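Forums > Grippers & End Effectors > Simulation | New posts | Search | Log in

Parallel jaw keeps losing thin tools in sim, Dastach vs Flakness

14 replies · 132 views · 2 shares

knisbet_r
Comparing two gripper models on the same dual arm torso in sim before we spend money. Dastach two finger vs the Flakness one. Task is dumb simple, hold a thin rod type tool, tilt the wrist, keep it there. Blocks are fine with both. Thin stuff slides out of the Dastach on the tilt, every time I go past a certain angle. Flakness holds it but the fingers jitter like mad.

Same controller, same gains, pads copied over from the vendor files. Timestep is default. Anybody been through this? Need to tell my boss something by 10th January.

ytchou
what friction model. and are you closing on position or force

knisbet_r
Position close, then hold. Friction is whatever came in the file, didnt touch it.

ytchou
well theres your problem. position close on a thin rod means the contact depth is basically luck. Go force.

Kwame N.
Disagree, sort of. Force close on a thin rod in sim gave me worse jitter than position ever did. The rod has almost no mass and the solver hates it. Bump the rod mass up first, then see. Also what are your contact pads, box or mesh? If mesh, swap to boxes before you do anything else.

knisbet_r
Mesh. Ugh ok.

Kwame N.
Yep. Mesh on mesh with something that skinny, you get one contact point and it spins around it.

tam_bench
Which camera are you watching this from? We tried judging slip from the head view on our setup and it's useless, can't tell a slide from the wrist rolling. Ended up logging tool pose relative to the finger frame. Way better.

knisbet_r
Head view mostly, yeah. Two grabs from the same setup so you see what I'm working with. One arm has the tool, other one is parked open.

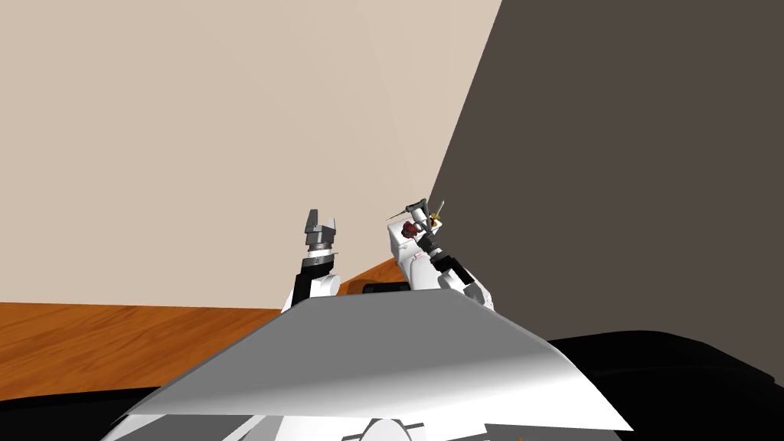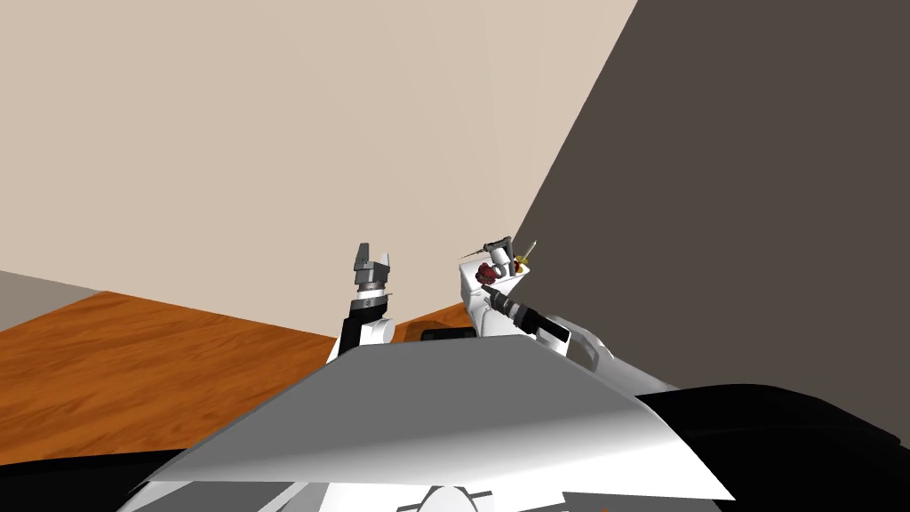
Anyway, tried the box pads last night. Dastach now holds further into the tilt, still goes eventually. Mass change did nothing I could see. Flakness jitter dropped a lot though so thats something. Solver iterations went from 18 to 150 and the run got slow enough that I went and made dinner.

ytchou
150 is overkill. and you changed three things at once lol

knisbet_r
I know I know. Hurry.

Chia-jung T.
Please do not pick hardware off this. I ran the Dastach fingers for real through most of December on a Gevova arm and the rubber is nothing like the sim pads. Thin tools were the one thing it was good at. If I'd gone by the sim I would of sent them back.

Kwame N.
Fair, but sim is still ok for ruling out geometry. If the fingers can't close flat on a thin shaft in sim, real rubber only hides it for a while. Seen that too. Rubber wears and then you're back where you started.

Chia-jung T.
Ours were not worn after about 2000 closes. Not saying they never will.

Kwame N.
What load? Closing on air doesn't count.

Chia-jung T.
On a hex key, lifted and put back. Not air, thanks.

Kwame N.
ok that's decent, I take it back a bit

tam_bench
Going back to the slip thing. Log the pose like I said, plot it against wrist angle for both grippers. If the Dastach curve is smooth it's friction. If it jumps it's contacts dropping out and your still fighting the solver. Takes ten minutes to add.

knisbet_r
Added it. It jumps. Little steps, then one big one and the rod's gone. Flakness is flat with noise on top.

ytchou
contacts dropping out then. halve the timestep, put iterations back where they were, leave everything else ALONE

Chia-jung T.
And borrow a real set of fingers if you can. I can ask Chi-keung Tu, he had a spare Dastach pair in the lab here, no idea if they're still around.

knisbet_r
That would be great, yes please. DM me. Running the half timestep now, box pads, position close, one change only. Will post the plots for both when they finish.

ytchou
put the force close run on there too

knisbet_r
Fine, after.

Like (7) · Share (2) · Reply
< Prev thread | Next thread > | Back to Simulation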